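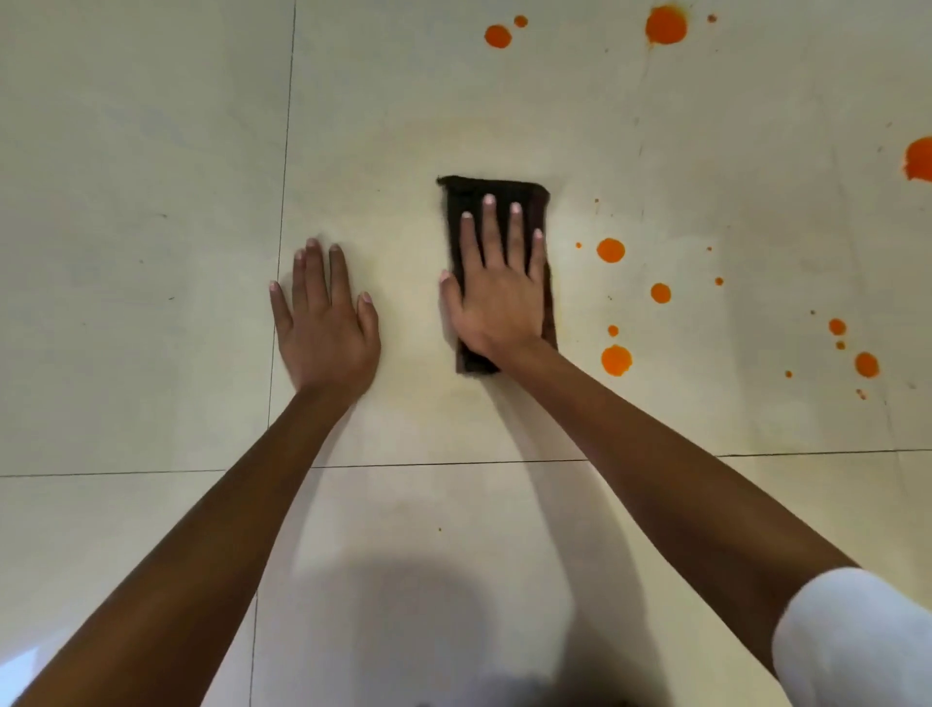 Ticket: Trail map app loses my position in the Kelemen gorge

Status: open, waiting on customer
Product: Pririne trail guide, the one for the geopark
Opened: Sunday, October 26, 2025

What's going wrong

Hello! I lead walks in the Grireck geopark (the rocks and fossils sort, mostly for retired people and the odd school group) and I use your Pririne guide to find the marked rock stops. It's been brilliant until lately. Since the last update, though, the blue dot goes missing the moment I drop into the Kelemen gorge, and it doesn't come back until I've climbed out the other end and restarted the app.

I know gorges are rubbish for signal, so before you tell me that – I walked the same path in August with the same phone and the dot wandered a bit but never vanished. Now I get a grey screen with the contour lines and nothing else. Stops 4 and 6 are both down there and they're the ones people come for (the folded limestone and the old river bed), so it's a real nuisance.

Phone is a couple of years old, plenty of space, battery saver off. I had the offline map saved before I left home.

Update 1

Thanks for the quick reply. I did what you asked:

Deleted the offline map and downloaded it again over the home wifi. It finished without any complaint. Same grey screen in the gorge.

Checked the location permission. It was set to "only while using the app", so I changed it to "always" as you suggested. No difference that I could see.

Turned on precise location. It was on already.

Tried my other map app, just the ordinary one, standing right by stop 4. That found me in under a minute, a bit off to the left of the path but fine. So the phone can get a fix down there, it's your app that's not using it!

Update 2

Right, I've got something more useful for you. I went in from the Bander end this time, so walking the route backwards, and the dot stayed put all the way past stop 6. Then it disappeared at the footbridge. Coming from the other side it goes at the car park steps. I looked at the map at home with a cup of tea and I think those two places are both where the geology layer changes colour, from the limestone to the pinkish one (sorry, I forget what your key calls it).

So I switched the geology layer off and sent myself back out. Dot stayed on for the whole gorge. Switched it on again at the footbridge, gone. Off again, still gone, and I had to close the app fully and open it to get it back. I did that 2 times to be sure and it behaved the same both times.

I've attached the log file from the settings menu. I hope it's the right one, there were several and they all had very similar names.

Update 3

Yes, I'm on the newest version, I checked again this morning. And yes, the layer is the detailed one and not the simple one. I hadn't spotted there were two! With the simple layer on, the dot works, but it doesn't show the fault line, and that's most of what I talk about for almost 15 minutes at stop 4.

I'm happy to try the test version if you send me the link. Could you tell me first whether it'll wipe my saved notes? I've got a note on nearly every stop and I'd hate to type them all out again. If there's a way to export them I couldn't find it in the menu.

Also, a small one while I'm here – the label for stop 6 is sitting on the wrong side of the river. It's been like that since the summer. Shall I open a separate ticket for it, or can you tack it on to this one?

I'll leave the geology layer off until I hear from you. My next walk through the gorge is with a school group, so a reply about the notes before then would be lovely.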